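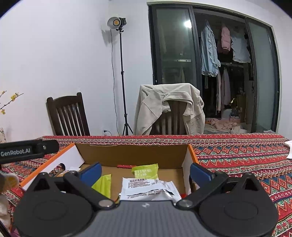 I was supposed to be doing the taxes in June (yes, I know, extension, don't start), and instead I spent a good chunk of the morning sorting snacks on the dining table. I regret nothing!

Some background. Our household runs on little packets. Crackers, seeds, dried plums, those chewy things that stick to your back teeth, all of it individually wrapped, all of it living in whatever drawer was open when somebody walked by. I found one in the batteries drawer. I found one in a boot. So I finally said okay, the snacks get a box, the box gets a spot on the table, and that's where they live now.

I went with a cardboard one I already had, red-orange on the outside with big yellowy characters, a round green pumpkin (or a melon, we've argued about it) and an oval handle hole in the side. I looked at proper bins first. There was a nice wire one at Boateng, the home store over in Stumbridge, and I carried it all the way around the store before I thought about the packets poking out through the gaps and put it back. Cardboard is fine. Cardboard was free.

## What goes in

Only wrapped single servings. That's my one rule and it has already been tested by my brother-in-law, Alfredo, who tried to put half a sleeve of saltines in there with a rubber band on it. No sir.

The red packets and the yellow-green ones I like toward the back, and the white ones up front. I can't read most of the Chinese on the labels, so I shop by color, and the colors have never let me down too badly. Well, once. My neighbor Benedicta Agbenyega has forgiven me for what I handed her at the block cookout, but she still checks the wrapper before she takes anything from me.

The tall ones I stand up so they don't get buried. The flat ones slide down along the wall of the box, and then you find them a month later and it's like a present.

And can we talk about the tablecloth for a second? I dug it out of the linen closet, where it had been folded up for ages because I thought it was too much. Zigzags, diamonds, little flowers, every color they had in the shop. It *is* too much. I love it! Crumbs completely disappear on it too, so I've been wiping the table on faith.
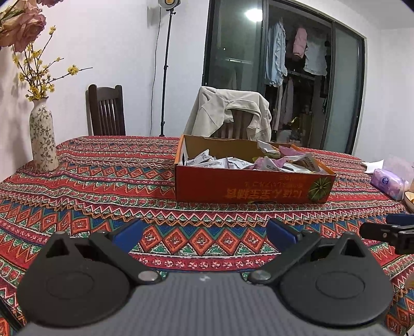

## Things I'd change

The box is upside down, or the printing is, depending on how you look at it. Ruan pointed this out within 15 seconds of sitting down to dinner and now I can't unsee it. I could turn it around so the printed side faces the chairs, but I like the pumpkin. (Melon.)

I'd also like a divider. I tried a strip cut from a shoebox lid and it fell over every time anyone reached past it, so that's in the recycling. If you've got a trick for this please leave it in the comments, especially if it doesn't involve hot glue. I have a history with hot glue.

Next up is the tea shelf, which has over 20 open boxes on it, most of them down to the last two bags. Wish me luck. And then the taxes, I promise.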